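Fórum Técnico Faltel – Automação de Bancada
Secção: Manutenção e afinação de células
Tópico: Célula de dois braços para arrumação de pacotes planos – rotina de verificação e cablagem do punho

deolinda.prata
Publicado a 5 de janeiro de 2018

Exmos. colegas,

Venho submeter à apreciação dos membros desta secção a rotina de verificação que adotámos na célula Zabala, composta por dois braços montados numa calha frontal de perfil de alumínio, com garras paralelas e uma câmara no punho. A tarefa corrente consiste em recolher pacotes de sementes do tampo e colocá-los numa estante de madeira de dois níveis.

A rotina é executada antes de cada série e compreende o seguinte:

1. Aperto dos parafusos das placas de base.
2. Inspeção visual dos cabos do punho em toda a amplitude da junta.
3. Abertura e fecho completos de cada garra, sem peça.
4. Confirmação da posição da estante em relação à calha.
5. Limpeza da ranhura do perfil frontal.

O ponto 5 tem sido cumprido com menor regularidade, facto que reconheço. A verificação completa demora 10 minutos quando efetuada por um técnico habituado ao equipamento.

Solicito pareceres, em especial quanto ao ponto 2. Na nossa instalação, os cabos do punho formam laçadas livres, sem guia.

u_toledo
Em resposta a deolinda.prata

Cara colega,

Agradeço a partilha. Considero a rotina adequada na generalidade, mas discordo da ordem. A confirmação da posição da estante deveria preceder qualquer movimento das garras. Na célula que temos em Wislow, um desvio de 7 milímetros bastou para que o dedo inferior encostasse ao bordo da prateleira, com a consequente perda de referência na junta do punho.

Quanto às laçadas livres, parece-me prática desaconselhável. Recomendo a fixação do cabo com abraçadeira a meio do antebraço e uma folga medida com a junta na posição mais desfavorável.

nisreen.awwad
Em resposta a u_toledo

Permito-me divergir no que respeita à abraçadeira. Aplicámos essa solução durante o mês de outubro e fomos obrigados a retirá-la. O cabo passou a dobrar sempre no mesmo ponto, junto ao conector, e foi substituído ao fim de 400 ciclos. Com a laçada livre, o cabo anterior tinha cumprido 839 ciclos sem registo de falha.

Admito que a laçada comporta outro risco, o de prender num objeto ou num bordo. Esse risco depende muito da disposição da mesa, pelo que seria útil conhecer a da colega Deolinda Prata antes de emitir parecer definitivo.

deolinda.prata
Em resposta a nisreen.awwad

Conforme solicitado, junto três registos da célula.
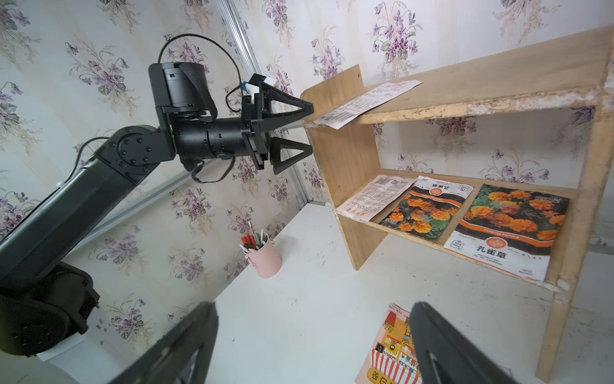
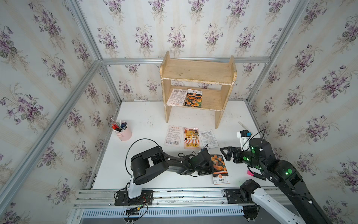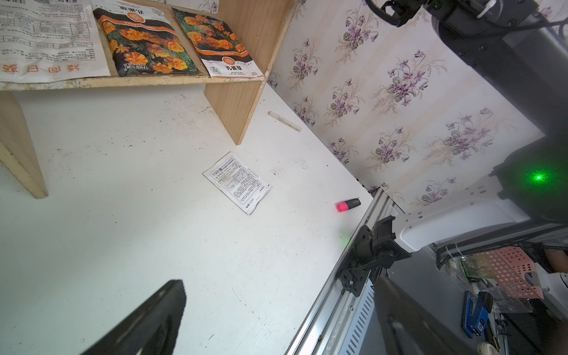
P.: Com que periodicidade deve ser reapertada a junta do punho num braço deste tipo?
R.: Na nossa instalação, o reaperto é feito semanalmente, com chave dinamométrica e o braço desligado. Depois de qualquer colisão, ainda que ligeira, repete-se a operação antes de retomar o trabalho, e o valor aplicado é lançado na ficha da máquina.

abilio_penalver
Em resposta a deolinda.prata

Agradeço os elementos juntos. Deixo duas observações.

A primeira refere-se à estante. O bordo frontal da prateleira superior encontra-se lascado. Para uma tarefa em que os dedos se aproximam do bordo com um pacote fino, eu procederia à sua regularização com lixa ou à colagem de um perfil de remate. As partículas soltas acabam na ranhura da calha, e a colega já referiu que o ponto 5 é o menos cumprido.

A segunda refere-se ao cabo inferior do punho. No primeiro registo, pende em laçada por baixo da garra. Acompanho a colega Nisreen Awwad quanto à dobra junto ao conector, mas uma laçada abaixo da linha dos dedos é, no meu entender, excessiva quando se trabalha à altura do tampo.

u_toledo
Em resposta a abilio_penalver

Subscrevo a segunda observação e mantenho a minha posição inicial. No segundo registo, o cabo do braço direito cruza-se com um marcador pousado na mesa. Trata-se precisamente da situação que a fixação pretende evitar.

nisreen.awwad
Em resposta a u_toledo

O marcador pode ser retirado da mesa. Um conector danificado implica paragem da célula. Continuo a entender que a solução reside na arrumação da área de trabalho e num comprimento de cabo corretamente calculado, sem pontos rígidos.

estibaliz.b
Em resposta a nisreen.awwad

Prezados colegas,

Na qualidade de moderadora desta secção, recordo que as duas soluções foram já discutidas no tópico relativo à célula Skurkard. Adotou-se ali uma posição intermédia, que transcrevo por poder interessar:

– fita têxtil larga em vez de abraçadeira plástica, apertada apenas o suficiente para o cabo deslizar;
– ponto de passagem no antebraço, nunca no corpo do punho;
– folga verificada com a garra virada para baixo e com a garra virada para a estante;
– substituição preventiva do cabo quando a bainha apresentar brilho ou vinco.

Desde então, a equipa responsável comunicou uma única substituição, motivada por vinco na bainha. Não disponho do número de ciclos correspondente.

Solicito igualmente que se distinga, nas próximas mensagens, entre cabo de alimentação e cabo da câmara. Os raios mínimos de curvatura podem não ser os mesmos, e parte da divergência parece resultar dessa confusão.

u_toledo
Em resposta a estibaliz.b

Aceito a fita têxtil a título de ensaio. A minha experiência refere-se ao cabo de alimentação.

nisreen.awwad
Em resposta a u_toledo

A minha refere-se ao cabo da câmara, o que explica parte do desacordo. Quanto ao de alimentação, não tenho objeção à fita.

deolinda.prata
Em resposta a todos

Agradeço os contributos. Serão introduzidas na ficha da célula Zabala as seguintes alterações:

1. A posição da estante passa a ser confirmada em primeiro lugar.
2. O cabo de alimentação passa a ser guiado por fita têxtil no antebraço.
3. O cabo da câmara mantém a laçada livre, com comprimento a rever.
4. Os objetos alheios à tarefa são retirados do alcance dos cabos antes do arranque.
5. A limpeza da ranhura passa a exigir rubrica do técnico.

O remate do bordo da prateleira fica pendente de orçamento. O colega Abilio Peñalver teria preferência por perfil de alumínio ou por madeira?

abilio_penalver
Em resposta a deolinda.prata

Madeira, colada e lixada à face. O alumínio marca os dedos da garra em caso de toque. Convém também confirmar a altura da prateleira depois da colagem e corrigir o ponto de aproximação, se necessário.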